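3.2 Residential format and group work

The second part of the program was a residential course on local climate adaptation, held in November at the Anwood campus. Participants came from three partner institutions and were placed in mixed teams of five. Each team was given the same task: to prepare a flood and heat plan for Sudanley, a small river town whose council had agreed to supply planning records and to receive the finished plans. Teams were formed by the course office before arrival, and no changes were allowed after the first morning.

Teaching took up the first two days. Sessions covered reading local rainfall records, estimating the cost of shade and drainage works, and writing for readers outside the field. The remaining time was given to team work, with a mentor from Soylu, the consulting partner, present in each room during the afternoon. 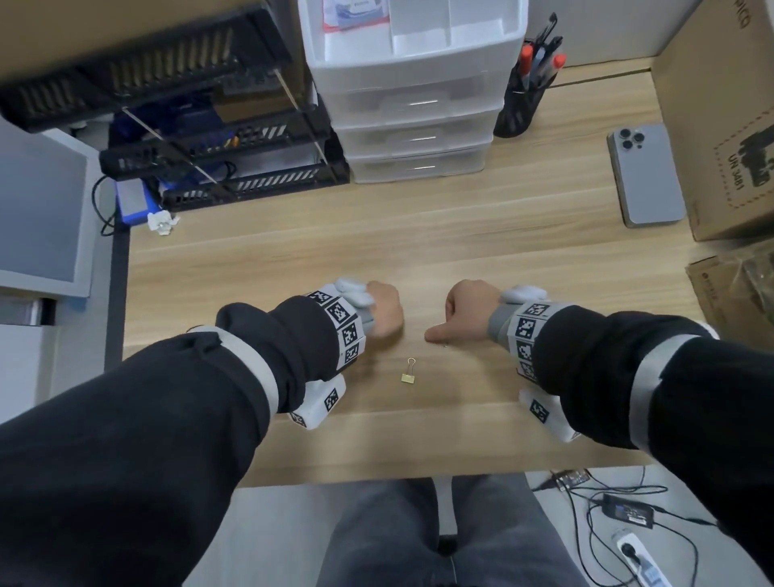

Mentors were asked to answer questions of fact and to leave choices of method to the team. They kept a short written log of every request for help, and these logs form the main source for the analysis in Section 4. A second source was the planning sheet that each team filled in at the close of the day, in which members recorded the decisions made, the reasons given, and any point on which they had failed to agree.

Most disagreements concerned the order of measures. Teams with a member trained in engineering tended to place drainage works first, while teams drawn mainly from the social sciences began with warning systems and support for older residents. The Prallard scoring guide, used by the reviewers, gave equal weight to both approaches, provided that the order was explained and the costs were stated.

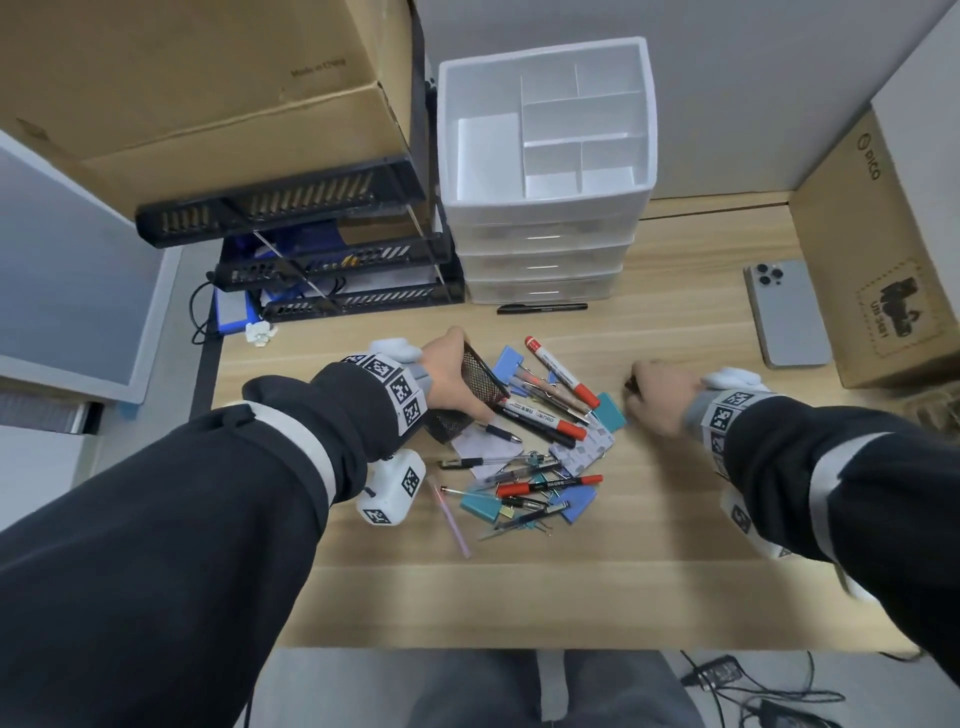

Figure 7. Materials on a desk.

The planning sheets were completed by hand. Earlier versions of the course had used a shared online form, but entries were brief and were often written by one member alone. Paper sheets produced longer entries and a clearer record of who had held which view. The materials needed were ordinary desk supplies, such as the pens, markers, binder clips and sticky notes shown in Figure 7, and added little to the cost of the course. Sheets were collected each evening, copied, and returned before the next session.

Two limits of this design should be noted. Teams worked on a single town, and the results may not carry over to larger cities or to coastal sites. In addition, the mentor logs differed in length and detail, and short logs may understate the help that was given.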